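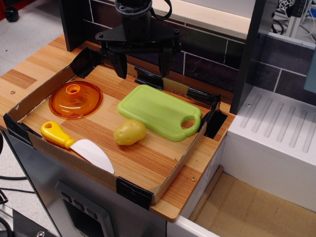
Support > Community help > Grippers and end tools > Clondov two-finger kit

Last updated: May 20, 2025

Clondov kit drops thin flat parts, fine on everything else

I bought the Clondov two-finger gripper kit in January for a small pick and place cell. We sort molded plastic toys into shallow trays before they go to packing. The kit was easy to mount and I have no complaints about the fingers on chunky parts. Balls, blocks and play food with some thickness to it all pick up fine at the default force setting.

My trouble is with flat pieces. Anything like a toy cutting board or a pot lid that lies flush on the bottom of the tray gets pushed sideways, and then the fingers close on air or on one corner. Toy knives are hit and miss depending on which way the handle points. I have tried force settings from 2 up to 70 and it makes very little difference. The fault log shows code 311 after most of the misses.

Is this a setup problem, or do I need the thin-part fingertips that Ovgate sells? They are not cheap and I would like to know before I order. Firmware is whatever it shipped with.

Posted by drerndale_cell

yin_bench

Code 311 on this kit means the fingers reached full close without touching anything. It is not a hardware fault, so you can stop worrying about the motor. Force has no effect on it either, as force only matters once there is something between the fingers.

I would look at your approach height first. The stock profile stops the fingertips a little above the surface so they don't hit the table, and that gap is enough to miss a thin part completely. Do it in this order:

Measure the height of the tray floor at all four corners and in the middle. Cardboard trays sag and lift, and if yours is not taped or clipped down it will move when a finger touches it.

Set the stop height from the highest of those readings. Leave compliance on.

Drop the closing speed to the slow setting for flat parts only. You can save it as a second profile and call it by part type.

Check the grip angle. A cutting board should be taken across the short side, and a lid by its knob if it has one. For knives, take the handle and keep the fingers square to it.

With that done I get good picks on most flat toys with the standard fingers. A flat part lying tight against the tray wall is still a problem – there is no room for the second finger to get down. I have the robot nudge those toward the middle first. It adds time to the cycle but it was good enough for us.

The thin-part tips do help. I run them on one cell out of two. They wear faster than the stock ones, and mine needed replacing after over 900 hours. If you order them, check the bolt pattern against your mounting plate, as the older plate needs an adapter that is sold separately.

ovenmitt

Get a suction cup. We gave up on fingers for flat stuff a long time ago.

drerndale_cell

Thanks. My stop height was still at the factory value and the tray floor was higher at one end than I expected. I changed that and made a slow profile, and boards are picking up now. Lids are better by the knob. Knives still turn when the fingers close, so I will work on the angle next.

Suction won't work for us because a lot of the parts have ridges or holes in them. I'm holding off on the Ovgate tips for now.

yin_bench

On the knives, try closing nearer the middle of the part. If you grip at the very end of the handle, the blade side swings. Post your profile if it keeps happening and I'll compare it with mine.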